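Long-dated money and short-dated nerves: an interview with Bouchra Saber

60 Shares

The market for private debt placements has grown quietly over the past decade, and mid-sized manufacturers now depend on it for much of their long-term funding. Bouchra Saber, head of fixed income research at Stendine, has followed the market since her first years as an analyst. She met with us in January at the firm's offices to discuss borrowing costs, the position of lenders, and the refinancing calendar that many companies now face.

Ms. Saber began with the change in rates. A company that placed seven-year notes at the low point of the cycle, she said, would today pay at least 200 basis points more for the same maturity, before any change in its own credit standing is taken into account.

"The finance directors I speak with understand this perfectly well," she said. "Their boards understand it less well. A board remembers the coupon on the last deal, and it treats that coupon as the normal price of money. It was a very unusual price."

Her research covers industrial, packaging and health care supply companies, most of them with annual sales too small to support a regular program of public bonds. For these borrowers a private placement offers certainty of terms and a limited number of lenders. The drawback appears when the notes approach maturity, when a borrower has only a handful of institutions to approach and those institutions know one another's position.

She cited Utex, a surgical supplies maker, as a company that dealt with the matter early. Utex opened talks with its noteholders two years before maturity and agreed to an extension on part of the debt, paying a higher coupon on the extended portion. The remainder was repaid from cash.

"It cost them money in the first year," Ms. Saber said. "I had clients who called to ask why management would give up a cheap coupon before it was obliged to. My answer was to look at the maturity schedule and then look at the cash balance. Once you put the two side by side, the decision is easy to follow." 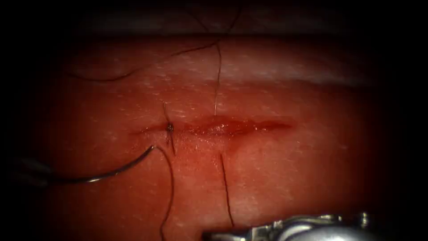 A narrow, straight incision in a pad of tissue.

Vakstead took the other course. The packaging group, which employs nearly 2000 people, chose to wait for rates to fall and has drawn on its bank facility in the meantime. Ms. Saber was careful to describe this as a defensible choice. The facility is committed, the covenants leave room, and the group's customers sign supply contracts that run for several years.

Her reservation concerns the order of events. Bank facilities are usually renewed on a shorter cycle than notes, and a borrower that leans on its bank line while waiting to refinance may find both discussions falling in the same quarter. "A treasurer can handle one difficult negotiation at a time," she said. "Two at once, with lenders who each want to see what the other will do, is a much weaker place to be."

The discussion then turned to the lenders. Insurance companies remain the largest buyers of private notes, and their demand has held up well. Ms. Saber attributed this to the simple need to match long liabilities with long assets. Yields are now high enough that an insurer can meet its targets without reaching for weaker credits, and she said this has made buyers more selective about documents.

"Three years ago the conversation was almost entirely about price," she said. "Now I see lenders spend days on the definition of permitted debt. They want to know what can be placed ahead of them, and in which subsidiary. I regard that as healthy, although the lawyers' bills are considerable."

Stendine's most recent survey of institutional buyers supports the point. Of those who responded, 55 percent said that they had declined at least one transaction in the past year over terms other than price. Ms. Saber cautioned that the sample leans toward larger institutions and that smaller funds may be more willing to accept what is offered.

She was asked whether the growth of direct lending funds had changed the balance. Her reply was measured. The funds move quickly and will consider borrowers that insurers will not, but their money is more expensive and is often priced at a floating rate. A borrower that wants a fixed cost must therefore buy a swap, and the cost of the swap belongs in any fair comparison.

Mac an tSaoi, the family-controlled engineering company, made that comparison in detail last year. According to Ms. Saber, its finance team set out the full cost of each option, including fees, hedging and the penalty for early repayment, and presented the result to the family shareholders on a single page. The company chose the notes. "I have asked permission to show that page to other clients," she said. "It is the clearest piece of work I have seen from a company of that size."

On the outlook for policy rates Ms. Saber declined to give a firm forecast. Her team's central case assumes a gradual decline in short rates with little movement at the long end, so that borrowers waiting for cheap ten-year money could wait a long time. The yield curve, in her view, has more to say to corporate borrowers at present than the next central bank meeting.

She also expects currency to receive more attention. Many placements are made in dollars by companies whose income is mostly in other currencies, and the swaps attached to the older deals will expire together with the notes. Replacing them at current levels will alter the reported debt of several borrowers, in some cases enough to matter for covenant tests.

"I would ask every company with notes falling due to run that calculation now," she said. "It takes an afternoon. If the answer is uncomfortable, there is still time to speak with the lenders, and in my experience they prefer to hear about it from the company."

Stendine will publish its next review of private placement terms in the spring.

Comments (2)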